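Print this page | E-mail this page

Home > Growers > Guides > Water and Soil > Section 5

Filed under: Small Farms, Rainwater, Terrace Growing

Section 5. Setting up the drip line on a terrace plot

This section of the Wirance Growers' Guide is for families and small cooperatives who already have the storage tank standing and filled (see Section 4). It explains how to connect the tank to the drip line, how to flush the line, and how to make the first watering. The steps were written for the terraces in Perkavari, but they can be used on any slope where the tank stands higher than the crop.

Before you begin

Check that you have all the parts of the Cerari kit: the tank valve, the filter with its two rubber rings, the main pipe, the drip tubes, the connectors and the end caps. You also need a sharp knife, a small bucket and a cloth. Read all the steps one time before you cut any pipe. A pipe which is cut too short can be joined, but every joint is a place where water may escape later.

CAUTION: Close the tank valve fully before you start. A full tank is heavy and the water comes out with force. Do not let children play below the valve during the work.

5.1 Connecting the filter

1. Wrap the thread of the tank valve with sealing tape, in the same direction in which you will turn the filter.

2. Put one rubber ring on each side of the filter. The arrow on the filter body must point away from the tank.

3. Turn the filter by hand until it stops. Do not use a wrench – the plastic thread breaks easily, and it cannot be repaired in the field.

4. Connect the main pipe to the free end of the filter and close the clamp.

NOTE: If your tank receives water from a metal or tile roof, there will be dust and leaves in it after every dry period. Clean the filter before the first rain and again after it.

5.2 Laying the main pipe

5. Lay the pipe in the sun for 20 minutes. It becomes softer and will lie flat.

6. Bring the pipe down along the side of the terrace, not across the path where people and animals walk. If it must cross the path, bury it to the depth of your hand.

7. At each terrace wall, leave a loose curve in the pipe. In the cold nights the pipe becomes shorter, and without this curve it pulls out of the connectors.

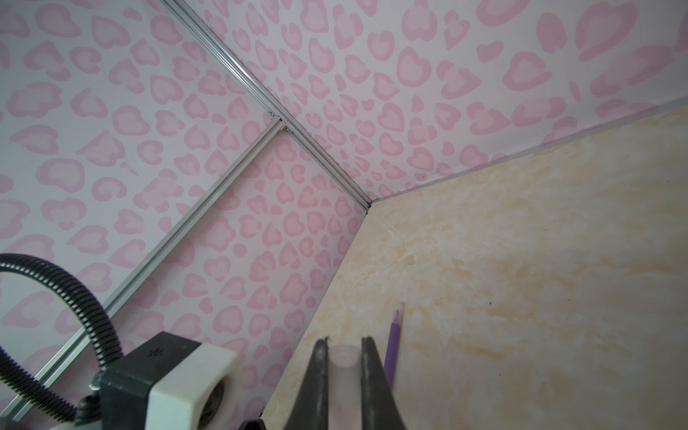
8. Make one hole in the main pipe for each row of crop, using the punch from the kit. Hold the punch straight. A hole made at an angle will leak around the connector.

9. Push in the connectors until you hear a click.

5.3 Laying the drip tubes

10. Roll out one drip tube along each row, with the small openings looking up. When they look down, soil enters them.

11. Keep the tube 5 cm from the stems. Beans and squash can share one tube, but potatoes should have their own, as the tube has to be moved when you raise the soil.

12. Fix the tube to the ground with wire pins or flat stones. Leave the far end open for now.

5.4 Flushing and first watering

13. Open the tank valve by one quarter and let the water run out of the open ends until it is clear. Catch it in the bucket and give it to the plants at the border.

14. Close the valve, put the end caps on, and open the valve again, this time fully.

15. Walk along every row and look at the openings. If one gives no water, rub it with the cloth or tap it with your finger.

16. Let the system run for 60 minutes, then close the valve. Dig a little with your hand next to a plant. The soil should be moist to the length of your finger. If it is still dry there, water longer the next time.

CAUTION: Do not put manure tea or ash water into the tank. It blocks the drip tubes very quickly. Apply it by hand at the base of the plant.

5.5 Care during the season

Open the end caps every 2 weeks and let the water run for a short time. Before the frost comes, usually in May on the high terraces, empty the main pipe and store the drip tubes in the shade, rolled and tied. Mice like to bite them, so it is better to hang them from a beam.

Spare connectors and end caps can be asked for at the Sandhu seed store on market days. Please bring the old part with you – there are two sizes and they look almost the same.

Previous: Section 4, Placing the tank | Next: Section 6, Mulch and shade | Contents

Page last revised: Sun 24 July

Print this page | E-mail this page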